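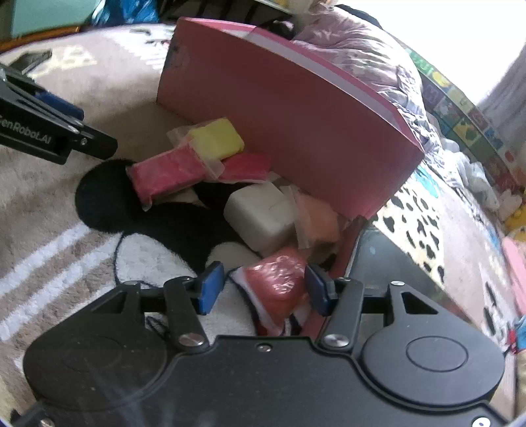 Thursday, December 18, 2025

Seal tests on the Clovero film, second batch. Philomena cut the strips this morning, all 15 mm wide, across the seal. Left them on the rack by the window during lunch, which I would not do again. The sun gets onto that shelf after noon. Moved them to the drawer.

Sealer set to 3 seconds dwell, jaw pressure same as last time. The readout on the old sealer still lags, so I let it sit until the number stopped moving before the first strip went in. Teflon tape on the lower jaw was browned at one end. Replaced it. One roll left in the cabinet.

Pulled the first set on the small tester. Most peeled clean along the seal line. Two tore in the film beside it, both from the left end of the jaw. Same thing happened in April with the Skumel film and we blamed the film. Now I think the left end runs hot. Tatiana wants to put a thermocouple strip across the jaw before we say anything to the supplier. Agreed.

Leak check: 6 pouches in the water tank under vacuum. One showed a thin line of bubbles at the corner fold. Opened it up and found a crease running through the seal. Operator error (mine), fed it in crooked. Marked it and kept it in the tray with the others.

Drop test not started. The 80 cm stand is in the other room with Philomena's bottles and she needs it through tomorrow.

Film stock: about 100 m left on the clear roll, enough for the next two batches if we don't waste any on setup. The end of the roll has some curl. Cut from the flat part for anything that gets measured.

Notebook numbers for the first set are in the shared sheet, tab 2. I typed strip 4 wrong and corrected it, so ignore any printout from before lunch.

To do:

- thermocouple strip across lower jaw (Tatiana)
- rerun the left-end strips after that, same dwell
- order Teflon tape
- ask Clovero which side of the film is treated, the label on the core doesn't say
- wipe down the vacuum lid gasket, it's getting sticky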